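Pouring Lessons

Letay Fikre had done the cup sixty-four times when Ama Boateng told her to slow down.

"You're doing it like you," Ama said from behind the curtain. "Do it like someone who has never met a cup."

Letay rolled her wrists and picked up the grippers again.

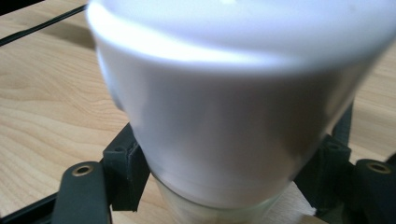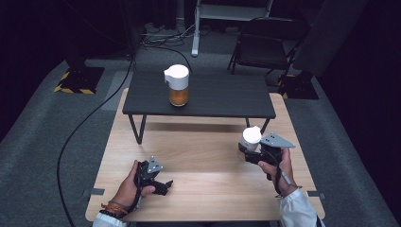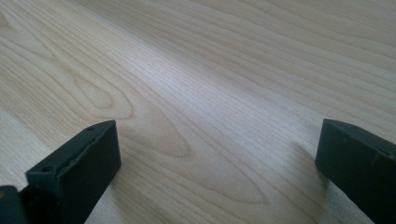 Both hands at the table, between the cup held close and the bare wood.

She had taken the job at Conside in December. It paid by the hour and they let her keep her bracelets on. Fifty takes before the break, fifty after. At night her fingers went on closing by themselves, on the blanket, on the edge of the sink.

"Who gets it when it's learned?" she asked.

"Care homes," Ama said. "Gunther Albers has a list."

Letay thought of her grandmother, who had poured tea with her left hand after the stroke and never spilled any, though it took her most of the morning. She had held the cup low and brought the spout down to meet it. There was always a small wait before she tipped it, as if she were asking.

Letay closed the right gripper on the cup and held it low. She waited. Then she went on.

"What was that?" Ama said. "The stop."

"Is it wrong?"

Ama played it back on her screen – twice, then a third time with Kojo Eshun leaning over her shoulder. He had 3,365 takes on his drive from nine people and said he could tell most of them apart by now.

"It'll copy that," he said. "If you do it every time, it'll do it every time."

"Yes," said Letay.

Kojo looked at Ama. Ama shrugged and wrote something down.

"Sixty-five, then," she said. "Whenever you're ready."

Letay opened both grippers and began.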